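Two-fingered arm starts on the mending pile

November 30, 2020

A quick bit of news from the workshop, as a few of you have been asking how the arm is getting on. It's moved on to cloth! We bolted the new gripper on at Rezende (for anyone new, that's the shared workshop behind the old print shop, bring a jumper) and I've spent most of my bench time since trying to get it to pick things up out of a heap.

The build itself hasn't changed much. It's still the second-hand arm I bought as a box of bits, still running on the Vallura board, and the fingers are the black pointed ones I'd been putting off fitting all through the autumn. The total so far is £446, and that includes a motor I cooked in my own kitchen and would prefer not to discuss. The software side is a little program I've been calling Cendis, mostly so the folder has a name. It looks at what the cameras see and picks somewhere to pinch. There are two cameras in play at the moment — a small one at the gripper and a fixed one by the bench — and both of them have had a proper faceful of fabric. 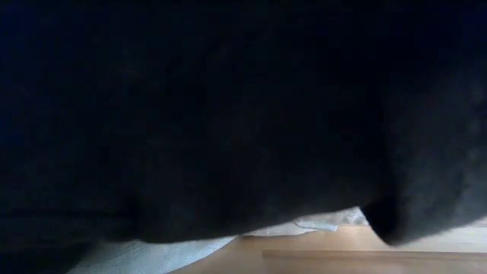
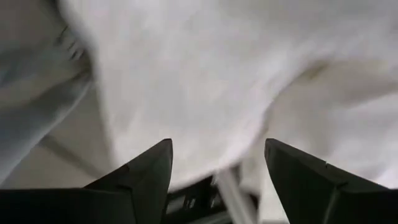 Cloth work at the Rezende bench: dark fabric close up over the wooden tabletop (first), and white fabric above the two fingers (second).

Cloth is a completely different animal from the wooden blocks I was using before. A block stays the shape you left it! Dark fabric is the worst of the lot, as all the folds go to nearly the same black and Cendis can't find an edge to aim for. White is kinder, though it has its own trouble with shadows, and pale cloth on a pale table had me squinting at the screen for a whole evening. I've tried turning the lamp to the wall so the light is softer, which helped a bit, and I may try a second one lower down.

So far I've saved 2127 stills to go through, all in one enormous folder (I know, I know). The plan is to sort them by colour first and then by how crumpled the cloth is, and I'd guess that's about 22 evenings of clicking with the radio on. If anyone fancies a share of it, there's a sign-up sheet on the board by the kettle and I'll bring biscuits.

Next job is the fingertips. They're a touch slippery for thin stuff, so I want to try a rubbery coating, and someone at the workshop swears by a tub of something called Clusodix that's been on the glue shelf for ages. I'll do a test patch on a spare finger before it goes anywhere near the good ones. The cable down the arm wants re-clipping too, it sags when the wrist turns.

I'm hoping to show it moving at the January open evening, with a basket of odd cloths for people to throw at it. There's room for eight round the bench at a time, so we'll do it in turns. Please bring old tea towels, pillowcases, anything clean you don't mind losing — patterned ones especially, I've got hardly any of those.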